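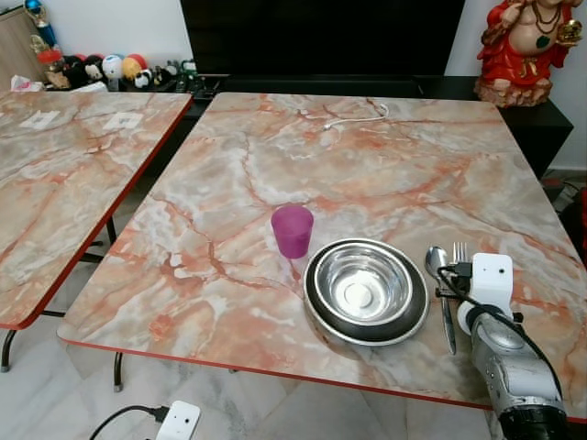 A folding table with a marble-patterned top, with a cup, a plate and bowl, and a spoon, knife and fork.

Folding table (household)

A folding table is a table whose legs, top or both can be collapsed so that it stores flat. I look after the furniture pages of this home encyclopedia, and I'll admit this is the entry I've been itching to write, as I've eaten most of my dinners off one for years. My first flat had a kitchen you could cross in two steps, and the table lived behind the door until it was time to eat. So forgive me if I go on a bit!

Names

You'll see the small square kind sold as a card table, a camping table, an occasional table or simply a folding table. The names overlap terribly. In my family it was always "the little table", even after we bought one that was bigger than the proper one. Card table is the older word and strictly means a square top for four players, often with cloth on it, but plenty of shops use it for anything square with legs that tuck in.

Shape and size

Square tops suit two people eating or four people playing cards. Round ones look friendlier, I think, but they waste space against a wall, and long ones are really for parties and jumble sales. My own measures a bit less than a metre each way, and two full place settings fit on it with room for a jug. Four settings will go on if everybody is fond of each other and the serving dishes stay on the worktop.

Height matters more than people expect. A table meant for camping is often lower than a dining chair wants it to be, and you end up hunched over your soup like a heron. Sit at it before you buy it, with the sort of chair you have at home, and check your knees clear the underside where the legs fold in.

The top

Tops come plain, wood-patterned or stone-patterned, and the stone patterns have wandered a long way from stone. The table in the picture is pink and white, with patches of cream and gray (grey, as I'd normally write it) and darker orange-red veins running across, and a thin red trim round the edge. I love it. It's the sort of pattern that forgives crumbs, though I wouldn't want to look for a dropped pink tablet on it.

Veined patterns like this do one other thing, which is make a plain set of dishes look more dressed up than it is. A dark plate stands out beautifully against pale pink. White crockery tends to sink into it a little, and if all yours is white you might like a mat underneath, or at least a coloured napkin.

The edge trim is the part to look at on a second-hand table. It covers the join between the surface and whatever is beneath, and once it lifts, water gets in and the board swells. A short loose stretch can be stuck back with contact adhesive and masking tape left on overnight. If the edge already feels puffy under your thumb, leave the table where it is, however pretty the top.

Legs and catches

Most small tables have four legs that fold singly, or two pairs joined by a crossbar. Single legs let the table fold flatter, while paired legs feel steadier when somebody leans. Each has a catch of some kind: a sliding ring, a sprung button or a hinged brace that snaps straight. Open all of them before you turn the table the right way up, and press each one to be sure. I once trusted three out of four and lost a whole trifle.

A wobble is usually the floor. Turn the table a quarter and try again, and only then start folding cardboard.

Laying a small table

There's a whole separate entry on place settings, so I'll keep to what changes when the table is small. The plate goes a thumb's width in from the edge, and the bowl sits on top of it if there's soup or pudding to come, which saves finding room for both. Stainless steel bowls are good for this as they're light and don't chip (a hot one will want that plate under it, mind you, as steel passes heat straight to your fingers).

The formal British way is forks on the left, knife and spoon on the right with the knife nearest the plate. At home on a folding table I don't think it matters a jot. Putting the spoon, knife and fork side by side to the right of the plate, handles towards the diner, is a common café habit and leaves the left side free for bread or a book. It's how I lay mine when I'm eating alone, and I've seen the same arrangement in canteens and at the more relaxed sort of bed and breakfast.

Cups go beyond the plate or off to one side, wherever an elbow won't find them. Plastic ones make sense on a light table that might get knocked, and the frosted-looking kind in strong colours, like the magenta-purple one above, hide the cloudy marks that clear plastic picks up with washing. A cup that narrows towards the base usually stacks well but tips more easily when full, so fill it a bit short. Mine holds 200 millilitres to the brim and I pour about three quarters of that.

Care

Wipe with a damp cloth and a drop of washing-up liquid, then dry it, going along the trim last. Tea left overnight can leave a ring on a pale top. Bicarbonate of soda mixed to a paste will shift most of it: leave it on for 20 minutes, then rub gently and rinse. Please don't use scouring powder on a printed pattern. The shine goes first and then the pattern does, and there's no bringing either back.

Hot pans need a mat, always. Catches like a little dry lubricant once a year, and I do mine in September when the garden things come in. Oil works too but it drips on the carpet when the table's put away.

Store it on its edge, feet inwards, with an old towel between the top and the wall. Flat under a bed is fine provided nothing heavy is pushed in on top.

Buying second-hand

The small makers come and go, so spares can be a nuisance. I had a Grarov with a lovely firm brace that I never managed to match when it broke, and ended up using a bolt. My present one is a Fuchs, bought from a house clearance in Skolska with one rubber foot missing. Replacement feet come in standard tube sizes, so take a spare along to the ironmonger and try it against theirs.

See also: Card table; Drop-leaf table; Place setting; Tray, lap; Trestle.

Entry last revised June 12, 2024, with the paragraph on tea stains rewritten after several readers wrote in about lemon juice. (I still wouldn't.)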